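Chapter 9
When the Gripper Lets Go: Faults in Robotic Disassembly

In September, a robot cell at the Durnow plant in Tendville dropped a hard disk drive into an open computer. The cell had been taking apart used desktop machines for less than a year. The drive slipped while the arm was carrying it over the case, and one corner landed on the power supply cables. The controller did not notice. It moved the empty gripper to the tray, opened the fingers, recorded a good placement, and went back for the next part.

The next part was a memory module. The fingers came down on the loose drive instead and pushed it into the motherboard. A force limit stopped the arm at 60 newtons. No one was hurt, but the cell was down for 2 days.

This chapter uses the Durnow fault to introduce three subjects: grip sensing, part confirmation, and safe recovery after a stop. You should already know the terms payload, tool center point, and protective stop from Chapter 8.
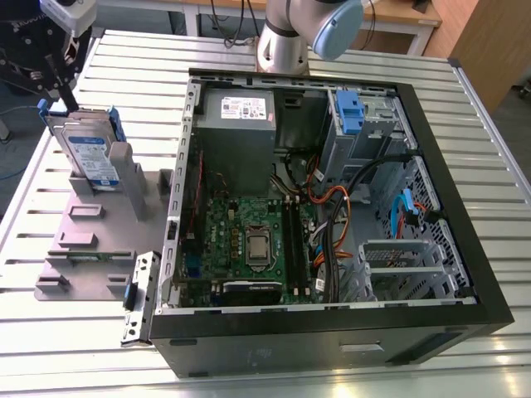 Figure 9.1 A disassembly bench. The tower lies on its side with the side panel off. At left, a hard disk drive stands in the fixture tray below the gripper.

A drive is a fairly easy part to hold. It is rigid, its sides are flat, and its size varies little from one maker to the next. Cables are harder. They bend, they cross over other parts, and they seldom lie in the same place in two computers. At Durnow the arm lifted the drive while a power plug was still partly seated. The cable pulled tight, the drive turned in the fingers, and the grip failed a moment later.

The controller software, a package called Phí, checked the finger position only once, just after closing. At that moment the drive was held correctly. A second check at the end of the lift would have found the fingers closed too far.

The maintenance contractor, Fotidside, found a second problem during the repair. After the stop, an operator had cleared the alarm and pressed resume from outside the fence. The program allowed this. The arm tried to finish its last move and pressed on the drive again before the limit tripped a second time. Section 9.4 covers what a restart procedure must require before motion is allowed.

Key terms: grip loss, part confirmation, force limit, snag, controlled restart

9.1 How a Gripper Knows It Is Holding Something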